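Comparing Two Fingertip Designs on a Two-Arm Dish Loading Task

Final report, Robotics Project Course
Kiprono Minja

1. What I set out to do

The original proposal promised a comparison of four grippers, two controllers and a learned policy. My supervisor read it, wrote "pick one" in the margin, and handed it back. I picked the fingertips, as they were the only part I could make more of without signing a form.

The question that survived is small. Given the same pair of arms and the same dish rack, does a broad flat fingertip handle plates better than a narrow jointed one? Both were driven by teleoperation through the Kotus controller, with me as the operator. This makes me the largest source of error in the study, and I will come back to that.

2. Fingertips and software

The broad fingertip is called Dririk in our lab. It is a flat paddle with a rubber skin. The narrow one is called Szabo, has a joint halfway along, and was designed two years ago by a student who left behind excellent CAD files and no notes whatsoever. Masum is our logging script. It records joint positions, gripper opening and wrist camera video, and it records them very well unless the disk is full, in which case it says nothing and carries on.

I ran 300 trials. The first 200 were single-arm: take one plate from the stack on the floor, stand it in the rack, let go. The rest used both arms, one holding or steadying and the other placing. I swapped fingertips every 6 trials in the hope that my own improvement would be shared out fairly between the designs.

3. Camera placement

Most of my early trouble had to do with seeing. From the operator's chair the rack hides its own slots, so for the last stretch of a placement I drove from the wrist view. The wrist view has opinions about which way is up.

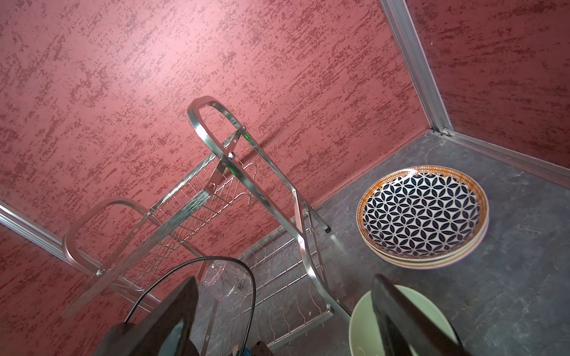
Figure 1. Wrist camera view of the rack and dish stack, with the fingers spread apart.

At this angle the rack leans across the picture and the slots run nowhere near parallel to anything on the joystick. It took me an embarrassing number of trials to stop pushing "forward" when I meant "along the wires." The polished steel also picks up the red of the walls. I had planned to find the rack edges automatically by color, using a threshold I had tuned at my desk on a rack in front of a white wall. That plan is in the appendix, where it can rest.

The camera cable was the other surprise. At certain wrist angles it loops into view in front of the rack. I rerouted it and it came back. I then added a rule to the trial sheet: if the cable covers the target slot, back off, turn the wrist and start the approach again. Restarts counted toward the trial time, which hurt both fingertips equally and me in particular.

4. Single-arm results

Dririk won on flat plates. The wide contact area stopped the plate from swinging about the grip point, and a plate that doesn't swing goes into a slot without much drama. Szabo let plates pivot, so I would line up the slot, approach carefully, and arrive with the plate at a new angle of its own choosing.

Bowls went the other way. The paddle needs a good deal of clear space on both sides of a rim, and when a bowl is stacked on plates it hasn't got it. Szabo could get a tip under the edge. My notes for one Dririk bowl session read "no," "no," "almost," "no," and then a drawing of a bowl.

5. Two-arm results

The two-arm setup was meant to fix the crowding problem, which had nothing to do with the grippers and everything to do with the rack filling up. Placing into an empty rack is easy. Placing next to dishes that are already in it means the finger has to come out again without dragging the neighbor along.
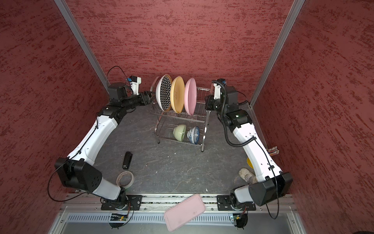 Crowding turned out to be where the two designs differed most. A wide fingertip needs a wide gap to back out of, and the gap shrinks with every dish. With three plates on edge side by side on the upper tier and the grippers coming in from either end, the patterned plate on the left and the pink one on the right can each be reached from outside the row, but the yellow one in the middle can only be touched by going between its neighbors. I ended up scoring middle placements separately. Szabo did clearly better there, and its habit of letting plates pivot became a help, because the plate could settle into the slot while I was still holding it.

The arms also had to stay out of each other's way. Kotus has a collision margin for this, set to 2 centimeters by default. At that setting the arms would stop politely on either side of the rack and refuse to go on. I reduced the margin for the final block, with permission, and with one hand on the stop button.

6. Sources of error

I got better. Swapping fingertips in blocks spreads that out but does not remove it, and a second operator would have been worth more than another hundred trials by me. I also knew which fingertip I was using and had a favorite by November. The favorite was Dririk, for what it's worth, and it lost half the comparison anyway.

Masum dropped the gripper opening signal for part of one session. Those trials are kept for success rate and left out of the force plots.

7. Next steps

A paddle with a tapered end seems the obvious thing to try: wide where it holds, thin where it has to leave. I have printed one. It fits the left gripper and, for reasons I am still looking into, will not go onto the right.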